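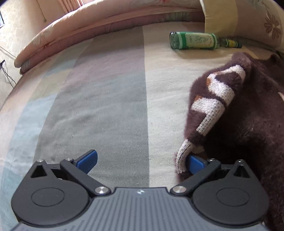 여러 색면으로 나뉜 침대 시트는 천을 이어 붙여 만드는가, 처음부터 그렇게 짜는가?

방식은 세 가지가 쓰인다. 단색 원단을 재단해 솔기로 잇는 방식, 색이 다른 경사를 구간별로 배열해 한 장으로 짜는 방식, 백색 원단에 색면을 날염하는 방식이다. 이번에 방문한 루너(Luner) 공장은 앞의 두 가지를 하고 날염은 하지 않는다. 같은 디자인이라도 어느 방식이냐에 따라 수축, 색 경계의 선명도, 불량 유형이 전부 달라지므로 발주서에는 반드시 구분해 적어야 한다.

루너 직물공장 방문 기록
방문일: 2019년 8월 29일
작성: 침구 소재팀

방문 목적과 일정

배색 시트 원단의 공급처 후보를 검토하기 위한 방문이다. 확인할 항목은 세 가지로 잡고 갔다. 색면 경계의 위치 편차, 농색과 담색이 붙어 있을 때의 세탁 이염, 폭 방향과 길이 방향의 잔류 수축률. 가격 협의는 이번 일정에 포함하지 않았다.

공장은 플레롬스카(Pleromska) 거리 끝에 있다. 역에서 버스로 갈 수 있으나 배차 간격이 길어 택시를 탔다. 정문은 화물차 전용이고 방문자는 옆 골목의 북문으로 들어가야 한다. 정문에서 돌려보내져 건물을 반 바퀴 돌았다. 다음에 가는 사람은 처음부터 북문으로 안내받을 것.

안내는 제직 책임자 볼프람 엥겔하르트(Wolfram Engelhardt)가 맡았고, 염색은 산도르 죄리(Sándor Győri), 시험실은 우테 하이트만(Ute Heitmann), 봉제와 검단은 폴라사데 은워수(Folasade Nwosu)가 각각 설명했다. 호텔 리넨을 구매하는 카터 매클라우드(Carter MacLeod)가 같은 시간대에 방문해 오전 공정은 함께 돌았다. 질문의 절반가량이 매클라우드 씨의 것이었는데, 상업 세탁 조건에 관한 내용이라 우리 쪽에는 일부만 해당된다. 이 기록에서는 가정용 제품과 관련된 부분만 옮긴다.

귀마개는 입구에서 준다. 실내화는 지급되지 않으며 굽 있는 신발은 제직동에 들어갈 수 없다.

원사 입고와 염색

원사는 면 코머사로, 공장에서 방적은 하지 않고 전량 외부에서 들여온다. 입고된 콘은 로트별로 묶여 창고에 들어가고, 하루 이상 조습한 뒤에 꺼낸다. 로트가 섞이면 같은 염액에 넣어도 색 농도가 갈리므로 한 색면에 두 로트를 쓰지 않는 것이 원칙이라고 했다. 원칙에 예외가 있느냐고 묻자 죄리 씨는 뒷면에 감추어지는 여밈 부분에는 쓴 적이 있다고 답했다. 우리 발주서에는 예외 불허로 명기하는 편이 낫겠다.

선염은 치즈 염색이다. 실을 구멍 난 보빈에 느슨하게 되감아 염색 기둥에 꽂고, 염액을 안쪽에서 바깥쪽으로, 다시 바깥쪽에서 안쪽으로 번갈아 순환시킨다. 권취 밀도가 고르지 않으면 안층과 바깥층의 색이 달라진다. 이 색차는 콘 상태에서는 잘 보이지 않고 정경을 마친 뒤 경사 방향의 가는 줄로 나타난다. 공장에서는 되감기 직후 경도계로 밀도를 찍어 보고 기준을 벗어난 보빈은 다시 감는다. 측정은 전수가 아니라 발췌이며, 농색일수록 발췌 수를 늘린다.

염료는 반응성이다. 고착이 끝난 뒤 남은 미고착 염료를 얼마나 빼느냐가 이염을 좌우한다. 죄리 씨가 가장 길게 설명한 부분도 수세였다. 순서는 냉수세, 중화, 열수 소핑, 열수세, 다시 냉수세이고, 농색은 소핑을 한 번 더 넣는다. 중화 전에 온도를 올리면 알칼리가 남은 상태에서 결합이 풀려 오히려 탈락 염료가 늘어난다고 한다. 마지막 배수의 색을 눈으로 보고 끝내던 것을 몇 해 전부터 광도계 값으로 판정하게 바꾸었다. 기록지는 보여 주었으나 촬영과 복사는 허용되지 않았다.

흑색과 백색이 맞붙는 배색은 접수를 꺼린다. 기술적으로 못 하는 것은 아니지만 소비자가 첫 세탁을 고온에서 하는 경우 백색 쪽 변화가 곧바로 눈에 띈다. 공장의 권고는 백색 대신 생지에 가까운 아이보리를 쓰는 것이다. 우리 디자인 안 중 두 건이 여기에 걸린다.

폐수 처리장은 겉에서만 보았다. 중화조와 응집조가 건물 뒤편에 있고 슬러지는 외부 업체가 가져간다. 처리장 쪽 자료는 별도 요청 사항으로 남겼다.

정경과 호부

배색 시트의 색면 폭은 정경에서 결정된다. 정경 크릴에 색별 콘을 꽂고 한 구간씩 드럼에 감아 나가는 부분 정경 방식이다. 색의 배열은 작업표에 올 수로 적혀 있다. 길이 단위가 아니라 올 수로 적는 이유를 엥겔하르트 씨가 설명했는데, 제직과 가공을 거치며 폭이 줄기 때문에 정경 단계의 치수는 의미가 없고 끝까지 변하지 않는 값은 올 수뿐이라는 것이다.

따라서 완제품에서 색면 폭을 맞추려면 가공 후 경사 밀도에서 거꾸로 계산해야 한다. 우리 쪽 작업지시서는 지금까지 완성 치수만 적어 보냈고 환산은 공급처에 맡겨 왔다. 앞으로는 완성 밀도와 색면별 올 수를 함께 적어 이중으로 확인하는 것을 제안한다.

크릴의 장력 장치는 디스크식이다. 색마다 염색 이력이 달라 실의 표면 마찰이 다르고, 같은 디스크를 써도 장력이 다르게 걸린다. 농색 실이 대체로 빡빡하다고 한다. 이를 보정하지 않고 감으면 농색 구간의 경사가 당겨져, 세탁 후 그 구간만 더 줄고 옆 색면이 물결치듯 운다. 현장에서 이 불량을 퍼커링이라고 부르지만 솔기에서 생기는 퍼커링과는 원인이 다르다. 보고서나 메일에서는 ‘색면 간 수축차’로 용어를 통일해야 혼선이 없을 것이다.

호부는 전분과 합성호의 혼합이다. 배합비는 공개하지 않았다. 담색과 농색을 한 빔에 올리면 호액으로 염료가 조금씩 빠져나와 담색 구간이 탁해질 수 있어, 호액 조를 색 계열이 바뀔 때마다 비운다. 이 교체 시간이 소량 발주의 단가를 올리는 주된 요인이라고 했다. 발주 색상을 계열별로 묶어 내면 납기와 단가 모두 조정할 여지가 있다.

제직

제직동에는 에어제트 직기가 줄지어 있고 통로가 좁다. 대화는 불가능해서 설명은 들어가기 전 유리창 앞에서 듣고, 안에서는 손짓으로만 위치를 가리켰다. 습도는 높게 유지한다. 면 경사는 건조하면 절단이 늘기 때문이며, 천장 노즐에서 나오는 미스트가 직기에 바로 닿지 않도록 방향을 틀어 놓았다.

이날 돌아가던 것은 평직과 주자직 두 종류였다. 경사 배색은 조직에 따라 보이는 정도가 다르다. 경주자는 표면에 경사가 많이 드러나므로 경사 색이 거의 그대로 보이고, 평직은 위사 색이 절반쯤 섞인다. 평직에서 색면마다 선명한 색을 얻으려고 위사를 백색으로 쓰면 전체가 흐려지고, 한쪽 색에 맞추면 다른 쪽 색이 오염된 것처럼 보인다. 위사까지 색을 바꾸면 길이 방향으로도 색면이 나뉘지만 교차 구간마다 혼색이 생긴다. 디자인실에서 원하는 ‘격자로 나뉘면서 칸마다 순색’인 시트는 한 장 제직으로는 얻을 수 없고 이어 붙여야 한다. 이 점은 귀국 후 디자인실에 별도로 설명할 예정이다.

색 경계의 위치 편차에 대해서는 측정 자료를 보았다. 표본은 132장이고 시트 상단, 중앙, 하단에서 경계까지의 거리를 쟀다. 직기 위에서는 거의 흔들리지 않으며 편차의 대부분이 가공 공정의 폭 출기에서 생긴다. 경계가 시트 중앙에 가까울수록 편차가 작고 변사 쪽으로 갈수록 커지는 경향이 분명했다. 텐터 핀이 변사를 잡아당기므로 예상되는 결과다.

위사 정지단과 경사 절단 흔적도 배색물에서는 판정이 달라진다. 농색 바탕에서는 정지단이 밝은 줄로 보여 쉽게 잡히는 반면 담색 바탕에서는 검단기 조명 아래에서도 놓친다. 한 장의 시트에서 한쪽 색면만 불량으로 보이는 경우가 있고, 이때는 장 전체를 2급으로 내린다.

직기 사이 벽에 걸린 생산 현황판에는 325번 직기만 붉은색으로 표시되어 있었다. 바디 교체 중이라고 했다. 번호는 통산 번호라서 대수와는 관계가 없다.

가공

선염 원단도 호발과 수세는 거쳐야 한다. 호발은 효소로 하고, 이어서 수세, 건조, 폭 출기, 방축 순서다. 모소는 제직 직후에 한다. 모소를 강하게 걸면 표면은 깨끗해지지만 일부 담색에서 황변이 나타나, 배색물은 한 단계 약하게 통과시킨다. 대신 필링 등급이 조금 내려간다. 표면감과 색 중 어느 쪽을 우선할지 발주처가 정해 달라는 요청을 받았다.

폭 출기에는 몬달(Mondal)이라는 이름이 붙은 라인이 쓰인다. 사내에서 부르는 라인명이다. 입구의 사행 교정 장치가 위사의 기울어짐과 활 모양 휨을 감지해 롤러 각도를 바꾼다. 배색물에서는 휨이 무지보다 문제가 된다. 다만 경사 배색만 있는 원단은 경계가 길이 방향 직선이라 위사가 휘어도 눈에 띄지 않고, 위사 배색이 들어가는 순간 경계선이 활처럼 굽어 보인다. 공장 기준은 위사 배색물에만 더 엄격한 값을 적용한다. 우리는 두 경우를 같은 값으로 요구해 왔으므로 기준서를 고칠 필요가 있다.

방축은 고무 벨트식 압축 수축기다. 원단을 미리 길이 방향으로 줄여 놓는 공정이어서 속도를 올리면 효과가 떨어진다. 성수기에 속도를 올리느냐는 매클라우드 씨의 질문에 엥겔하르트 씨는 속도 설정이 품목별로 잠겨 있다고 대답했다. 조작반에서 설정 화면의 자물쇠 표시는 확인했다. 누가 해제 권한을 갖는지는 묻지 못했다.

유연제는 실리콘계와 비실리콘계 중 선택할 수 있다. 흡수성이 필요한 시트에는 비실리콘계를 권했다. 촉감 비교용 견본을 받았으나 견본마다 조직이 달라 유연제만의 차이를 판단할 수 없었다. 같은 원단으로 다시 보내 달라고 요청했다.

시험실

시험실은 본동 2층에 있다. 항온항습실은 좁고 한 번에 두 사람만 들어갈 수 있어 교대로 보았다. 세탁 시험기, 마찰 시험기, 인장 시험기, 광원함이 있고 내광 시험은 외부 기관에 맡긴다.

이염 평가는 다섬교직포를 붙여 세탁하는 통상의 방법에 더해, 실제 배색 원단을 젖은 채로 접어 두는 시험을 함께 한다. 농색 면과 담색 면이 맞닿도록 접고 눌러서 방치한 뒤 담색 쪽을 판정한다. 세탁이 끝난 시트를 세탁조 안에 그대로 두는 가정이 많아서 넣은 항목이라고 하이트만 씨는 설명했다. 실제로 고객 불만의 다수가 세탁 중이 아니라 방치 중에 생긴 이염으로 추정된다고 한다. 우리 쪽 불만 접수 건에도 같은 유형이 있는지 다시 분류해 볼 만하다.

수축 시험은 시료를 색면별로 따로 재단하지 않는다. 경계를 가운데 두고 양쪽에 표점을 찍은 뒤 한 장 그대로 세탁해 양쪽을 각각 잰다. 따로 재단하면 서로 당기는 영향이 사라져 수축차가 작게 나온다. 세탁 횟수는 기본 5회이며, 호텔용은 횟수와 온도가 별도다. 첫 회에 변화가 몰리고 그 뒤로는 완만해지는 그래프였다. 길이 방향이 폭 방향보다 크게 줄었고, 색면 간 차이는 농색과 담색이 맞닿은 시료에서만 눈에 띄었다.

습마찰은 역시 농색이 약하다. 네이비와 버건디는 우리 기준의 하한에 걸쳐 있다. 고착제를 쓰면 등급은 올라가지만 촉감이 뻣뻣해지고 일부 색은 색상이 움직인다. 하이트만 씨는 고착제로 올린 등급은 반복 세탁 후 내려가는 일이 있으므로 초회 값만 보지 말라고 했다. 견본 승인 때 초회와 반복 세탁 후 값을 모두 받기로 했다.

광원함에서 색차를 볼 때는 주광과 백화점 조명, 백열등 세 조건을 돌린다. 피누스(Pinus)라는 품번의 녹색은 주광에서는 표준과 맞고 백열등에서 붉은 기가 돌았다. 조건등색이다. 침실 조명은 색온도가 낮은 경우가 많으니 이 품번은 염료 조합을 바꾸어 다시 받는다.

검단과 봉제

이어 붙이는 방식의 배색 시트는 별동에서 만든다. 연단, 재단, 합봉, 단 처리 순서다. 은워수 씨에 따르면 치수 불량의 주원인은 재단이 아니라 연단 때의 장력이다. 당겨진 채 재단된 조각은 시간이 지나며 줄고, 이 상태로 다른 색 조각과 합치면 길이가 맞지 않아 봉제자가 밀어 넣게 된다. 연단 후 일정 시간 두었다가 재단하는 것으로 정해져 있다.

합봉은 쌈솔과 오버로크 후 상침 중에서 고른다. 쌈솔은 뒷면이 깨끗하고 강하지만 솔기가 두꺼워 몸에 닿는 느낌이 있다. 색면 경계가 시트 중앙을 지나면 솔기가 등 아래에 놓인다. 공장에서는 중앙 솔기를 피하고 발치 쪽이나 양옆으로 옮기라고 권한다. 중앙 분할이 필요하면 제직 배색으로 가야 한다는 뜻이 된다.

봉사 색도 문제가 된다. 양쪽 색 중 어두운 쪽에 맞추면 밝은 면에서 땀이 보이고, 반대도 마찬가지다. 윗실과 밑실을 달리하는 방법은 쌈솔에서 뒤집히는 면 때문에 효과가 제한적이다. 봉제 견본 6점을 같은 조명에서 비교한 결과 어두운 쪽에 맞춘 것이 덜 거슬렸다. 이는 동행자 모두의 의견이 같았으나 주관적인 판정이다.

고무단을 넣는 매트리스 커버형은 모서리에서 색면이 접혀 들어가므로 평면도상의 비율과 씌웠을 때의 비율이 다르다. 도면에는 평면 치수만 적지 말고 매트리스 두께를 넣어 윗면에 드러나는 비율을 병기해야 한다. 이 지적은 타당하다. 작년 제품에서 윗면의 한쪽 색이 의도보다 좁게 나온 것도 같은 원인일 가능성이 높다.

검단은 사람이 눈으로 한다. 검단대 각도와 조도는 벽에 게시되어 있고 검단자는 일정 시간마다 교대한다. 불량은 벌점제로 기록하며 배색 경계에 걸친 불량은 벌점을 한 단계 올린다. 경계에 시선이 가기 때문이라는 설명이었다.

회의에서 정한 사항

견본은 제직 배색 평직, 제직 배색 주자직, 이어 붙인 평직 각각에 대해 받는다. 색 조합은 농색 대 중색, 중색 대 담색 두 가지로 하고 농색 대 담색은 보류한다.

색면별 올 수와 완성 밀도를 기재한 작업지시서 양식을 우리가 먼저 보내고 루너 측이 검토한다.

습윤 접촉 방치 시험의 시험 조건을 서면으로 받는다. 사내 시험실에서 재현한 뒤 기준서 반영 여부를 결정한다.

견본 도착 예정은 11월이다. 세탁 시험에 필요한 기간을 감안하면 봄 시즌 초도에는 맞추기 어렵다. 일정표의 해당 품목은 다음 시즌으로 옮겨 둔다.

확인하지 못한 것

폐수 처리 관련 자료, 호제 배합, 방축기 속도의 해제 권한, 외부 내광 시험 기관의 성적서 양식. 앞의 두 가지는 받기 어려울 것으로 보인다.

위사 로트가 바뀌는 지점을 제품 한 장 안에서 어떻게 피하는지도 물었으나 답이 사람마다 달랐다. 엥겔하르트 씨는 장 단위로 끊는다고 했고, 검단 쪽에서는 롤 단위로 관리한다고 했다. 서면 질의 목록에 넣었다.

교통과 기타

구내식당은 방문자도 이용할 수 있고 현금을 받지 않는다. 회의실의 전원은 벽면 한쪽에만 있어 노트북을 쓰려면 창가 자리에 앉아야 한다. 원단 견본은 부피가 커서 기내 수하물로 들어가지 않았고 별도로 부쳤다. 돌아오는 택시는 북문 경비실에서 불러 주며, 오후 교대 시간과 겹치면 오래 기다린다.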